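Larthorpe Dialogues – transcripts, README

Transcripts and notes from the Larthorpe evening dialogues on family, language and coming out in immigrant households. 58 transcripts, 14 sessions. Students and recent grads mostly, a few parents.

status: usable, not finished. Sessions 4 and up still need a second read.

What's in here
transcripts/ – plain text, one file per conversation
notes/ – facilitator notes, patchy before February
glossary.txt – 305 terms people used for themselves or their relatives, in whatever language they used. Do not translate these in the transcripts. Gloss goes in the glossary.

Names
All changed. Cities changed too where there's only one temple or one church it could be. If you recognize someone, keep it to yourself and write to me.

Consent
Everyone signed for teaching and research use. Not for press, not for podcasts. Two speakers pulled out later and thier files are gone, so the numbering skips. Leave the gaps alone.

Known problems
- Skimus export dropped accents in the early files. Fixing by hand, slow
- "auntie" tagged as kin everywhere, wrong in maybe half the cases
- crosstalk marked [x], sometimes [xx], same thing
- the El Idrissi session has no end time

Mollik tags are in tags.csv. Ignore column 4, its old.

Corrections to Oksana Melnychuk, with the file name please. 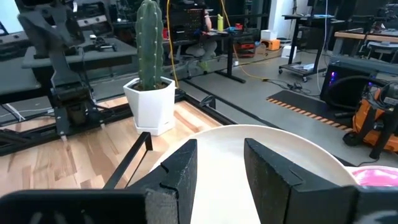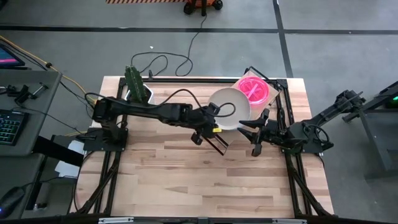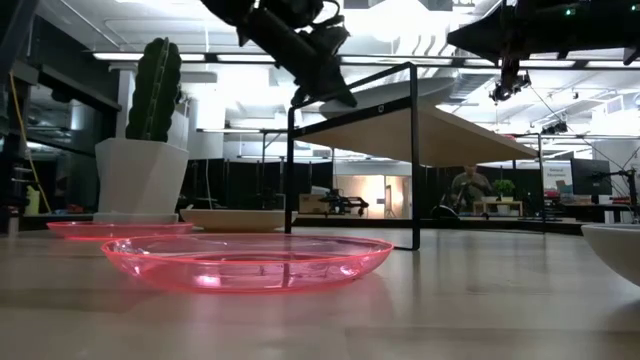 Comments
Oksana Melnychuk: Please don't merge the two spellings of "chosen family" in the glossary yet. One speaker hyphenates it on purpose and explains why in her second transcript.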